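Questions I get asked about the tea room

Is it all right to just turn up?
Yes, most of the time! I've got 18 seats at Warncombe and outside August there's nearly always one going. In August please ring first, especially if you're coming off the coast path with a big group.

Do you take cards?
I do now (it took me years). The signal drops out when the weather is bad, so a bit of cash in your pocket is no bad thing.

What tea do you use in the house pot?
It's a blend I buy in from Kulach, mostly Assam with something lighter in it that they won't tell me about. I've asked. It comes in plain sacks and I weigh it into tins myself, and yes, you can buy a tin to take home.

How long should I leave it to brew?
Four minutes for the house blend, two for the green. People get very cross about this one and I don't mind if you like yours stronger – just ask for a spare pot of hot water. 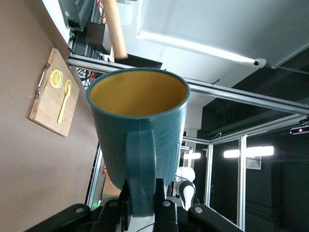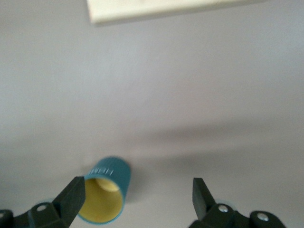

Can I have my tea in a mug instead of a cup and saucer?
Of course you can, and half my regulars do. Cups are nice for a slow afternoon, but if you've walked over from Nikumine in the rain you want something with a proper handle to get hold of. I'm fond of a yellow inside, like the one in the teal mug, though it does play tricks when you're judging the colour of your tea, so go by taste and add your milk a little at a time. White insides are easier if you're fussy about shade.

Why does my tea at home taste flat?
Nine times out of ten it's the water. If yours is hard, try a filter jug for a week and see. Also, empty the kettle and fill it fresh, and don't keep your tea next to the spices (I did this once with cumin and had to throw the lot away).

Do you have oat milk?
Oat and soya, no extra charge.

Who makes the scones?
Me, plain and fruit, out by 10 each morning. The jam is from Visser up the lane and when it's gone it's gone.

Are dogs welcome?
Very. There's a water bowl by the door and a biscuit tin behind the counter. I'd only ask that they stay off the window seat, as I've just had it covered again.

How do I find you?
The 638 bus stops at the bottom of the hill, then it's a steep walk up. Drivers can use the field car park, which is free, but shut the gate behind you please – there are sheep.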